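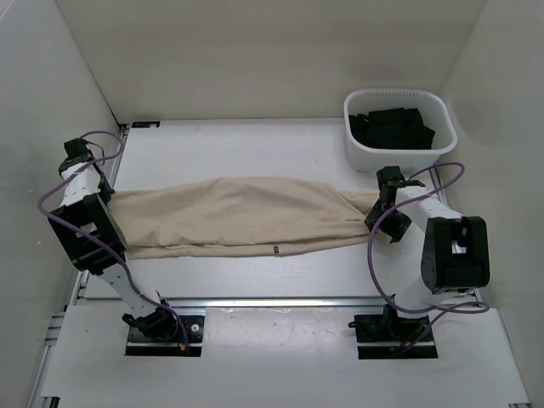

The Vivadow is a folding vocal screen for singers who record at home. It stands behind the microphone and is meant to stop your voice bouncing off the walls. We stock it because people keep asking for it, and we remain unsure about some of the claims on the box. Cloth by itself does very little to low notes. Take a single garment like the beige one stretched between the two arms here: pulled taut, it still has soft folds along its length, and folds help a bit with the very top of the voice, but you wouldn't expect it to quieten a boomy bedroom. The Vivadow has padding behind its cloth, so it does better than that. How much better depends on the room.

Home | Microphones | Stands | Screens | Basket

September – words by the Arniser shop desk

It opens to 910 mm wide and weighs 1,864 g without the clamp. That is heavy for a cheap stand. If yours already droops under a microphone, buy a better stand first and see whether you still want the screen. The maker, Kiiskinen, says it gives "studio sound in any room". We don't think anything at this price does.
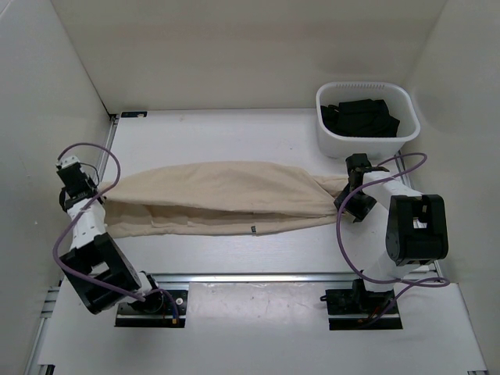 Eftychia Tsakiris wrote to tell us we were being mean about it. She recorded a whole demo in her hallway with the Vivadow, and says the echo on her louder choruses dropped enough that she stopped singing into the coats. She did add that the hinge creaks, and that it got on to one take.

We use cookies to remember your basket. Accept / Manage
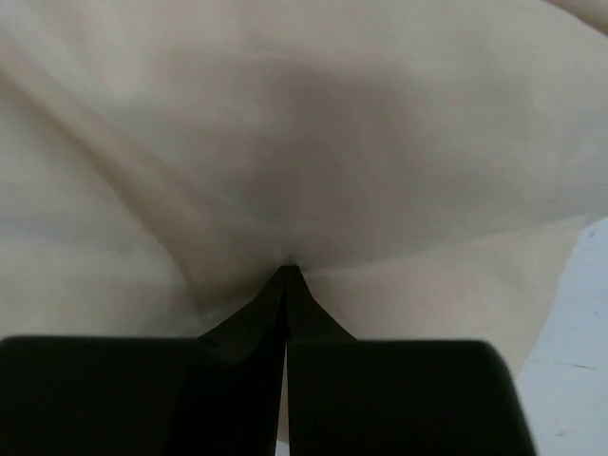
Page last changed: September, 4.15 pm

The hinge was altered by Kiiskinen after complaints. Ours are the newer sort and they creak less, though a cold room still sets them off. The guarantee runs for 2 years and covers the frame and hinge. It does not cover the cloth, and make-up does mark it.

Some buyers ask if the Vurkedik is worth the extra. It is a full booth at roughly £3,000, and you would need somewhere to put it. For a first single, try a duvet over a clothes rail before either of them. Bring the recording in if you like and we'll tell you what we hear.

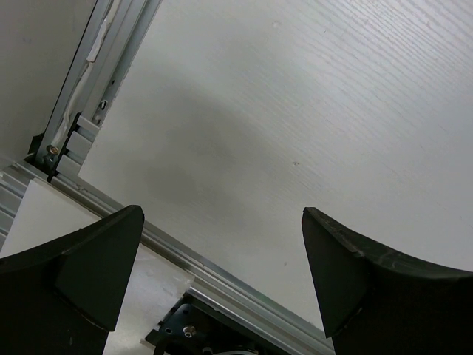

Gripper fingers, open, with a pale panel beyond.

In the box: screen, clamp, one spare bolt. Stand not included.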